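Chapter 4

Feeding Time: Bowls, Tubs and the Corner They Live In

I learned to look after animals in the wrong order. First I got a cat, then I got a job at the boarding kennels in Brergate, and only after that did I sit down and read anything sensible about food. So if you've come to this chapter thinking that feeding is the easy bit (tip it in, put it down, walk away), I was you once, and I had a cat called Plumel who weighed as much as a small suitcase to prove it.

The first three chapters were about the animal: how it moves, how it rests, how to tell when it's off colour. We're going to leave the animal alone for a while now and look at the stuff that surrounds its dinner. I mean the bowl, the dry food and whatever you keep it in, the tins, the cloth underneath and the bit of worktop where all of it ends up. It sounds dull, I know! But most of the feeding mistakes I've watched people make, and all of the ones I've made myself, began on the worktop, well before the bowl got anywhere near the floor.

What you'll be able to do by the end

By the time you finish this chapter you should be able to:

set up a feeding corner that another person can use without ringing you up
choose a bowl that suits the animal's face and height
store dry food so that it stays fresh and you can see how much is left
weigh out a day's ration and split it into meals
keep everything clean without making a career of it

You'll need a kitchen scale for the exercises, and a pencil. A pet is handy but you can borrow one.

4.1 The feeding corner

When I started at Brergate the food was kept in three different places. Biscuits were in the porch, tins were under the sink and the bowls were wherever the last person had washed them. Danica Babić, who ran the place, had got so used to it that she could do the morning round in her sleep. The rest of us couldn't. I once gave a very polite spaniel somebody else's kidney diet for two days, and I still feel bad about it.

What Danica did in the end was clear one length of worktop and say that everything to do with food lived there or went in the bin. Dry food in the middle, bowl on one side, tins along the wall at the back. It took an afternoon. I've copied it in every kitchen I've had since, including one so small that the feeding corner and the toaster had to take turns.

You don't need much space. You do need a flat surface at a height where you can see into the container without bending, a wall or a splashback behind so things don't get shoved off the back, and something washable underneath. I'm fond of a printed cloth, partly for the silly reason that it cheers me up at six in the morning, and partly for the practical one that anybody who walks in knows what that patch of worktop is for. Paw prints do the job of a label. Stray biscuits stay on it too, and you can pick the whole thing up by the corners and shake it outside.

Look at the arrangement in the picture with your own kitchen in mind. The dry food is in a clear glass container, filled nearly to the rim, and the raised white bowl stands on the same cloth, with a couple of metal tins back against the wall. I'd want a lid close by for that container, and I'd want to move the bowl before I started scooping (I'm clumsy), but I could walk into that room as a stranger and get on with breakfast.

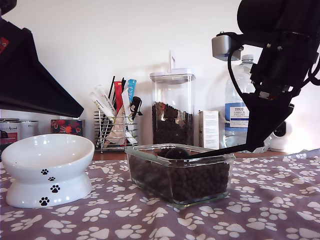 4.2 Choosing a bowl

People buy bowls with their eyes. I certainly do. There's nothing wrong with a pretty bowl, and I'll never talk anybody out of a trail of paw prints down the front, but there are a few things to check before you fall in love.

Start with the dish. A cat has whiskers that stick out further than you'd think, and many cats seem to dislike pushing them against high sides. A wide, shallow dish lets them get at the food from above. Flat-faced dogs and cats often do better with a dish that tilts towards them, so that the biscuits slide to the front where a short nose can reach. A dog with a long narrow muzzle will cope with nearly anything.

Then there's height. Raised bowls, the sort with a pedestal underneath, bring the food up so that the animal doesn't have to crouch. My old cat took to hers straight away when her elbows got stiff. For large, deep-chested dogs please talk to your vet before you buy one, as the advice on raised feeding and bloat isn't settled and I'm not the person to settle it.

Material comes last, though people generally ask me about it first. Glazed ceramic is heavy, so it stays put, and it washes beautifully until it chips. Once it chips, out it goes; a chipped glaze holds old food and can cut a tongue. Stainless steel lasts for ever and sounds like a dropped tray every time the dog finishes. Plastic is cheap and light, and it scratches, and the scratches get smelly. I keep one plastic bowl in the car and that's all.

Try this: put a spoonful of biscuits in each bowl you own and watch your animal eat from them in turn. Note down where the last few pieces end up and whether they get eaten. Tarık Erdem, who shared the evening shift with me, did this with his two greyhounds and found he'd been throwing away the same little ring of leftovers every night.

4.3 Keeping dry food

Dry food goes off. It doesn't do it dramatically, like milk, so we tend to forget, but the fat in it turns stale once air gets in, and damp will spoil it faster still. Cool, dry, dark and shut is what you're after.

The safest place for the main supply is the bag it came in, rolled down tight and clipped, with the whole bag dropped into a lidded bin. The bag is made for the purpose, and it has the batch number and the best-before date printed on it, which you'll want if there's ever a recall. From there, fill a smaller container for the worktop. I use glass because I can see the level, it doesn't hang on to smells and it goes through the dishwasher. Glass lets in light too, so I only put out what we'll get through in a few days.

Don't top it up. I used to, for years, and there was always a layer at the bottom that had been there since goodness knows when. Let it run down, wash it, dry it properly (properly! a damp corner is enough to start mould) and then refill.

Keep toys out of it as well. A ball that's been round the garden doesn't belong in tomorrow's breakfast, so give toys a basket of their own.

4.4 How much is a scoop?

Scoops are where good intentions go to get fat. At the kennels we had a blue one that everybody swore by, and one June Laimutė Vaher got fed up with the arguments and made us all fill it and tip it on to the scale. Her scoop came to 42 grams. Mine was a fair bit more, and I'd have told you in all seriousness that we were doing the same thing.

So weigh it. Put the empty bowl on the scale, set it to zero, add the food. Once you know what the right amount looks like in your own bowl you can get away with using a scoop on busy mornings, but go back to the scale every week or so, because your hand will drift.

Here's a worked sum. Say you have filled your container from the bag with 1,000 grams of food, and after the first day 887 grams are left. Take one from the other and you get 113 grams eaten. If the packet says your cat should have 60, you either have a very well-fed cat or somebody else in the house is also giving her breakfast. In my house it was the second.

Exercises for this section

Fill your usual scoop five times and weigh each one. Write down the lightest and the heaviest.

Ask another person in the house to do the same without watching you first. Compare.

Work out the daily ration for your animal from the packet, split it into two meals, and weigh out tomorrow's food tonight.

We'll come to wet food in 4.5, along with opened tins, how long they'll keep in the fridge and what to do about the cat who only likes the gravy. Have a clean fork and a tin lid ready.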